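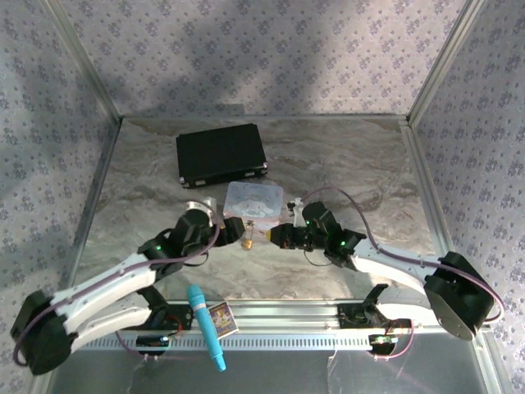

Barkmont Small Cases - README

Almost 700 clips of small things being put into cases and taken out again, sorted into 13 folders. The black case with two silver latches is in folder 5. So is the padlock-ish brass-coloured thing, filed under "padlock" after a long argument.

The flowered wallpaper is not a label. Please stop asking.

Known issues: folder 6 is misnamed. Corrections go to Fatos Golob, who reads them in November.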